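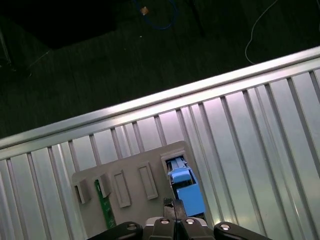

The Druludar Matter

To the members of the Pleltby Shared Workshop, and to any person holding a key to the lower room.

The management of the workshop wishes to set down the events leading to the extended reservation of the lower room by Mr. Cristóbal Benítez. Several members have asked for an account, and two have written their own, which differ.

Mr. Benítez joined the workshop in the spring and was assigned shelf 2. His application gave his trade as piano repair (retired) and his intended project as "a machine for taking things out and putting them back." The application was approved without discussion. On his first evening he was shown the fire door, the first aid box and the sheet on which members record their hours, and he signed for all three.

The project was entered in the register under the name Druludar. When asked what the word meant, Mr. Benítez replied that it was what his wife had called any piece of equipment whose name she could not recall. The drill had been a Druludar, and so had the dishwasher. Mrs. Benítez had kept the accounts of the Fuentealba ferry for most of her working life, and had kept them on one computer, which her husband now brought to the workshop in a laundry cart, under a blanket.

His stated purpose was to teach the arm to handle the parts of a computer: to grip a drive by its carrier, to seat it, to release it and to come away without touching anything else. He practiced first on a board fitted with slots, using spare parts that he had bought by the box. Hers stayed under the blanket. It was noted at the time that he could have removed the drive by hand in less than a minute. A member said so to him. He agreed that this was correct and returned to the controls.

The register shows 336 attempts between his first week and the beginning of October. Mr. Benítez recorded each on its own line, with a remark. Most remarks are technical. "Too far left." "Fingers closed early." "Came in at an angle, my fault." Beside attempt 190 he wrote only "She would have laughed," and the management has not inquired further.

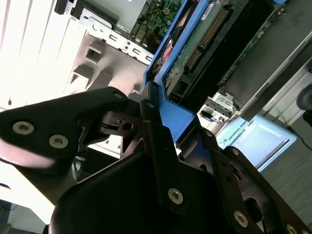

Hours and Noise

Under the rules of the workshop, no member may hold the lower room for more than 60 minutes while another member is waiting. In practice few members had ever wanted the lower room, as it is cold and the carpet is worn. The rule was first invoked against Mr. Benítez by a member who wished to glue a canoe.

A hearing was held on 19th October in the kitchen. The member with the canoe spoke first and was heard in full. Mr. Benítez then read from a prepared page. He stated that his hands were no longer steady. He had tuned and strung pianos for a living, he said, and knew precisely how steady they had once been, and he did not trust them with the only thing in the house that still had her handwriting in it. He was asked whether he meant handwriting. He said that he meant the ledgers, and her notes in the margins of the ledgers, which were typed, but that anyone who had been married to her would know them for handwriting.

The member with the canoe asked how long he would need. Mr. Benítez said that he did not know. The member asked whether it would help to have someone read the numbers off the screen for him while he watched the fingers. Mr. Benítez said that it would help a great deal.

The complaint was withdrawn - the canoe was glued in the hallway, where it remained for some days in breach of a separate rule.

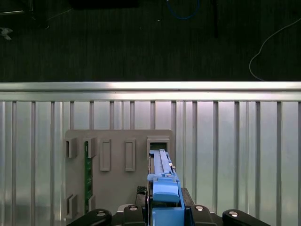
Practice at the board: the blue part and the end slot.

Present Position

The blanket has since been folded and placed on shelf 2. The management was not present when it came off and has no statement to make about that evening beyond what is in the register, where the line is filled in by two different pens. The first gives the time. The second, in the hand of the canoe's owner, reads: "Slow. Good. Stopped for tea. Went on."

Mr. Benítez has applied to keep the lower room through the winter. He gives his new project as the repair of a Vemitz metronome, for which he does not expect to need the arm, although he would like it left where it is.

The application has been approved. Members are reminded that the hallway must be kept clear, and that the kettle in the kitchen belongs to everyone and should be filled by whoever empties it.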